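Girside Workshop, bench notebook
Entry of 3 December 2018
Kept by L. Kalniņš; to be read by R. Navickas before the next session

Subject: clearing and sorting of the shared desk

The shared desk was taken in hand this morning at the request of the Rarnitska office, which requires the surface for the mounting of display cards from May onwards. The work was begun at the window end and continued towards the door. The previous entry on this subject is brief and does not record where the cables were put, so a fuller note is made on this occasion.

Papers were dealt with first. Delivery notes from Suominen were placed in the grey folder in date order. Four of them lack a signature and have been clipped together at the front for R. Navickas, who received the goods. The Promari catalogue has been returned to the shelf. Loose drawings without a name were left in the tray, where they will remain for 30 days before disposal, in keeping with the usual rule.

Small tools were wiped and returned to the drawer. The 7 mm spanner is missing from its place. It is asked that whoever has it should return it without further notice. The drawer runner continues to stick at the back and should be looked at when the bench is next moved.

There remained the middle of the desk, where food, ornaments and wiring had been allowed to share one place. The pastry in its clear wrapper was in the open box, the pale pink one with the white interior, and the ornament of purple faceted beads stood to the left of it, with a small printed card between the two. The light grey cable loops across from the left towards the box and runs into the other wires there.
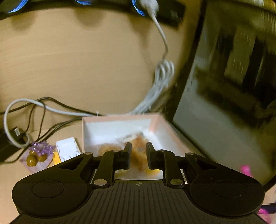 Action on the items in the middle of the desk

Food. Wrapped food may stay in its box until the afternoon break, after which it goes to the kitchen shelf. Crumbs were found in the keyboard tray in May and the matter should not arise again.

Ornament. The bead piece is to be kept. It has been assigned the upper shelf, beside the clock, and should be lifted by its base. The green beads at the front are not to be used as a handle.

Printed card. To be kept with the ornament until its owner has been asked. L. Kalniņš will put the question at the staff meeting.

Cables. Each is to be traced from the socket outwards, labelled at both ends and tied separately. No cable should be pulled free from the tangle while the equipment is switched on. Ties are in the second drawer — the reusable ones are preferred. Any cable that serves nothing goes into crate 27 in the store.

Outstanding

The labels ordered for the cables have not arrived, and masking tape will serve in the meantime. The wall socket nearest the door is loose in its plate and has been reported to the building office. R. Navickas is asked to confirm in this book whether the folder may be moved to Rarnitska, and to initial the list of unsigned notes when it has been checked.

L.K.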